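Imprimir | Enviar por correo | Compartir (2)

Lista: taller-brazos
Asunto: Re: Colisiones en la aproximación con pinza articulada
Fecha: 8/5/24

El mensaje anterior decía:

> He cargado la escena de Grovero en el simulador y el planificador rechaza casi
> todas las trayectorias hacia los objetos de la izquierda. Con la pinza paralela
> de serie no me pasaba. ¿Es la malla de los dedos o el margen de seguridad?
> De 80 intentos me salen válidos 23.

Las dos cosas, aunque pesa más la malla. El modelo de pinza que distribuye Andetti trae como geometría de colisión una envolvente convexa única para toda la mano. Con dedos de varios eslabones eso rellena el hueco interior y cualquier objeto que quede entre ellos cuenta como choque.

Lo que he cambiado en la rama niludville, por orden:

1. Envolvente por eslabón. Cada placa del dedo lleva su propia caja y los pasadores se ignoran. Hay que desactivar a mano las parejas de eslabones contiguos en el fichero de colisiones; si no, el brazo arranca ya en colisión consigo mismo.

2. Margen de 2 mm en los objetos y de 5 mm en la mesa. Antes era el mismo valor para todo.

3. Postura previa al agarre. La muñeca baja por la izquierda de la mesa, con la botella y el hervidor entre la pinza y la base. El dragón es el caso difícil: las alas suben abiertas y quedan muy cerca de los dedos. Para él uso la malla descompuesta. 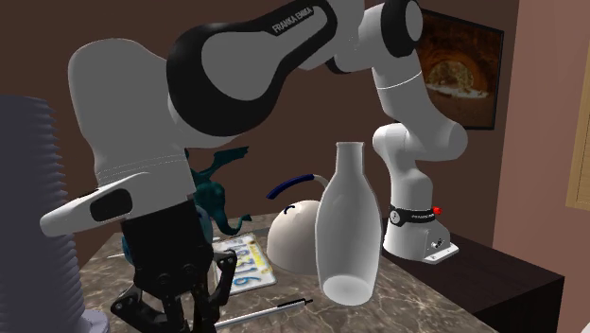
4. Objetos planos. La matrícula y el bolígrafo siguen fuera del conjunto de prueba. Con los dedos actuales no hay holgura contra el mármol y prefiero no bajar el margen de la mesa.

Con los puntos 1 y 2 paso a 73 trayectorias válidas de 80, misma semilla y mismo límite de tiempo. El punto 3 no lo he medido por separado.

Queda pendiente el controlador de Sandhu — sigue esperando la mano de serie y publica una sola articulación para los dedos. Mientras no se corrija, esto vale para el simulador y nada más. En el brazo del taller no lo carguéis todavía; lo miraré en septiembre.

0 comentarios | Responder a la lista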